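08/05/2025

Storeroom, continued. Measured the lower shelf first, before anything else was put on the table. Clear depth is 440 mm, which is less than the drawing from Andis gives. Height between shelves is fine. The bins will have to go in short side first, and the label holders will have to move to the short side as well. I have written this on the drawing in pencil and left the drawing in the folder.

The color rule is the one Signe Nørgaard and I settled in November: black goes in red, pale blue goes in blue, anything undecided goes in the white one. She wanted dark in blue on the grounds that it is easier to remember. I do not find it easier to remember. The rule stands until the next order arrives from Saengthong, at which point we review it.

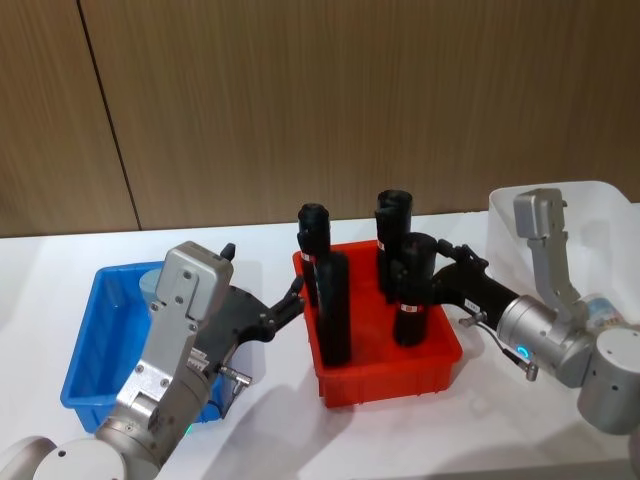 Upright storage is the question I have been putting off. Laid flat, the stock rolls toward the low corner of the shelf, and the shelf does have a low corner (2 mm over its length, checked twice with the long level). Stood on end it stays put, but then the height is set by the tallest piece and the space above the shorter ones is wasted. The four black cylinders in the red bin show the problem well enough. They are not one height, and the front right one is short and wide next to the one behind it. All of them stand well above the rim, so the bin cannot take a lid and nothing can be stacked on it. I accept this. Lids were never in the budget.

Second point on upright storage: labels. Kirnura prints its stock code low on the wrap, and a low label is hidden as soon as the piece is stood in anything with a side wall. Signe suggests turning the stock upside down. Not tested yet. Shinji Kinoshita suggests writing the code on the top in paint marker, which I would prefer to avoid on stock that may be returned.

Four pieces to a red bin, then, arranged two and two. A fifth might go in if the pairs were pushed together, but it would be awkward to get a hand between them. Leave it at four.
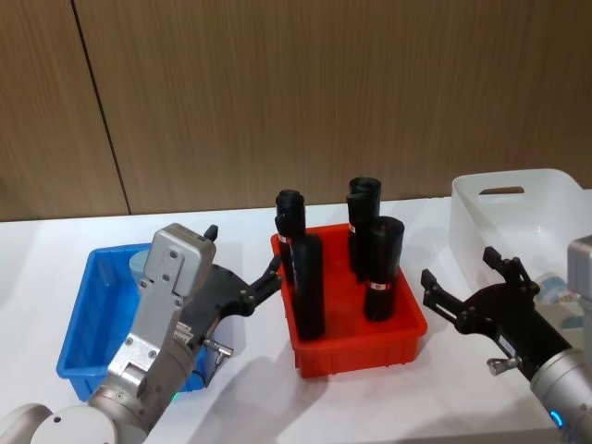 Blue bin

Less to report. The pale blue stock is smooth and does not crease, so it needs no support from its neighbors. The bin has a good deal of floor left over. I considered a divider and decided against it. If the order from Saengthong is filled in full there will be 40 more pieces to house and the bins will have to be assigned again in any case.

Angle of the bin on the table does not matter. Angle on the shelf does. Marked two corners with tape.

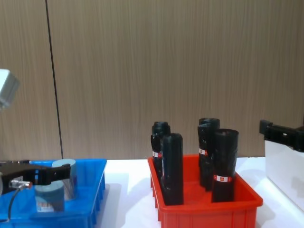

Open items

Ask Kirer whether the red bin comes in a deeper version with the same footprint. The catalog lists one at 112 under accessories, with no drawing and no unit, so it may be a height in mm or a price.

Pack out the low corner of the shelf. Card will do for now.

Re-cut the label holders for the short side.

Decide on a proper use for the white container. "Undecided" is a category that grows.

Copy the color rule onto a card and fix it inside the door at eye level. Shinji's eye level, not mine.
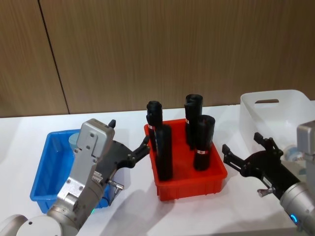

Red tray, four black, in two pairs.

Put the level and the tape back in the second drawer. Pencil needs replacing. Shelf card tomorrow, if there is any thick enough.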